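I've been meaning to write up the Sastell two-arm kit for a while, so here goes. It's the hire package that Belhaj have been offering to small workshops and colleges since July, and as of this week you can book it from their Prornonport branch too, which saves some of us a very long drive!

The basic idea is simple enough. You pay by the week, they turn up with two arms and the controls, and somebody stays for the first day to get you going. The starter hire is 19 days (an odd number, I know, but that's what it says on the form) and there's a refundable deposit of £257 on top. Extra training costs £200 a session. I rang up to ask if you could skip the training and pay less, and the answer was a polite no.

What I like is that the jobs in the starter pack are ordinary kitchen-table things. Picking up, putting down, moving a bit of pretend food from a board to a bowl, that sort of caper. There are four of these in the booklet and they get harder as you go. The last one has both arms sharing the same patch of table, and I'd leave plenty of time for it, as you spend most of the first afternoon worrying they'll bump elbows.

I'm less keen on the paperwork. The booklet has clearly been put together in a hurry, half the page numbers are wrong, and the bit on setting the grip strength is tucked away at the back behind the returns form. Belhaj tell me a new edition is on the way. The teach pendants are fine once you've got used to the menus, although I do wish the cables were a touch longer.
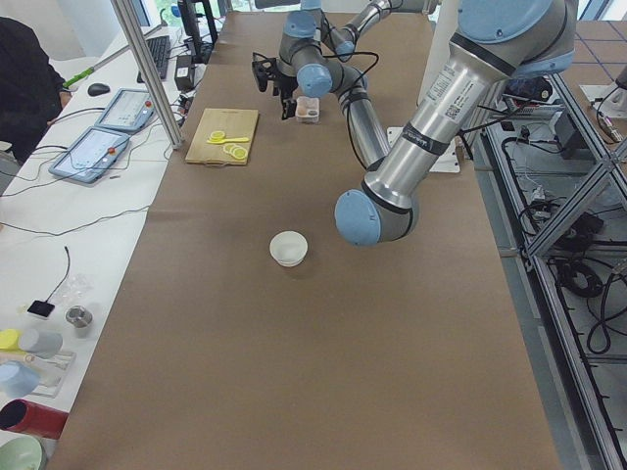

*Two arms over the papered table, with the chopping board, toy spoon and lemon slices set out and a small white bowl in the middle.*

If you already rent from Jultar, it's worth comparing before you switch. Their single-arm deal is still cheaper, and they'll collect at weekends, but you don't get the second arm and for me that's the whole fun of it. Bookings for the autumn are open now, and Belhaj say the Prornonport slots will be given out in the order the forms come in. Mine went in this morning (fingers crossed).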